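How I Keep a Saint's-Day Notebook (and How You Can Start One Tonight)

6 min read

I've been keeping a notebook of the saints for a good while now, one page for each feast I care about, and people at church keep asking me how it works. So I finally sat down to write it out!

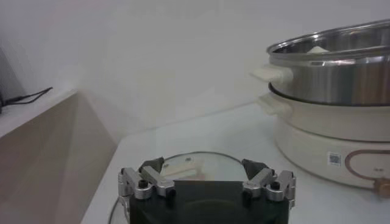
The notebook itself can be anything. Mine is a plain lined one with 146 pages, and I'm on my second. I like lined paper (my handwriting drifts uphill without it), but my friend Arben Živković uses index cards in a box and swears by them. Cards are easier to shuffle when you find you've put somebody under the wrong month. A bound book is easier to carry to Mass or vespers. Pick one and don't fret over it.

Step 1. Start with the calendar your own church uses

Before you write a word, get hold of the calendar your parish follows. This matters more than you'd think, because the same saint can turn up on different days depending on whether you're Roman Catholic, Orthodox, Anglican or something else, and some feasts have been moved over the years. Saint Thomas the Apostle, for instance, is kept on July 3 in the current Roman calendar, but older books have him in December. I write the date from my own calendar in ink at the top of the page and any other dates under it in pencil.

Step 2. Pick a small first batch

Please don't try to fill the whole year. I did, and I had 40 pages of names with nothing under them, and I felt guilty every time I opened the thing. Choose one month. October is a lovely one to begin with: you get Thérèse of Lisieux, Francis of Assisi, Teresa of Ávila and Luke the Evangelist, and there's plenty to read on all four.

Step 3. Lay out the page

Mine goes like this, top to bottom:

Name, and what kind of saint (apostle, martyr, abbess and so on)
Feast day
Where and when they lived, as closely as anyone knows
The life, in my own words
Where I read it
A line or two to pray with

Keep the life short. I aim for 100 words, and I nearly always run over, but having a number in my head stops me from copying out whole chapters. If you can tell it to a ten-year-old across the dinner table without checking the page, you've got it right.

Step 4. Sort the history from the legend

This is the part I enjoy most. Old lives of the saints mix things we can be fairly sure of with stories that grew up centuries later, and I love both kinds, dragon and all! But I like to know which one I'm reading. In my notebook the history goes on the left side of the page and the legend goes on the right with a little wavy line between them. Saint George is a good one to practice on. A martyr honored very early on goes on the left, and the dragon goes on the right.

When I can't tell, I put a question mark in the margin and move on. I've got question marks that have been sitting there for years.

Step 5. Write down where you got it

Book, page, done. I skipped this for most of my first notebook and I'm still paying for it. There's a wonderful story about a hermit and a loaf of bread that I've never been able to find again, and I've been through the whole religion shelf at the Gondcombe library looking.

Step 6. Use it

Read the page out loud on the day. I do mine at breakfast with coffee, and it takes maybe 2 minutes. If the saint was from somewhere with a good soup or a good cake, well, there's supper sorted.

If you miss a day, leave it until next year. The page will still be there. I missed nearly all of Lent once with the flu and picked up again at Saint Mark, and it was fine.

One more small thing: leave the bottom third of every page blank. You'll come across something new about Saint Brigid in a secondhand book and you'll want somewhere to put it.

You might also like

Reading the Desert Fathers a Little at a Time
What Goes on a Name-Day Card?
A Walk to the Old Chapel at Hollow
Keeping Advent in a Small Apartment

Questions? Use the contact page | All text copyright the author | Back to top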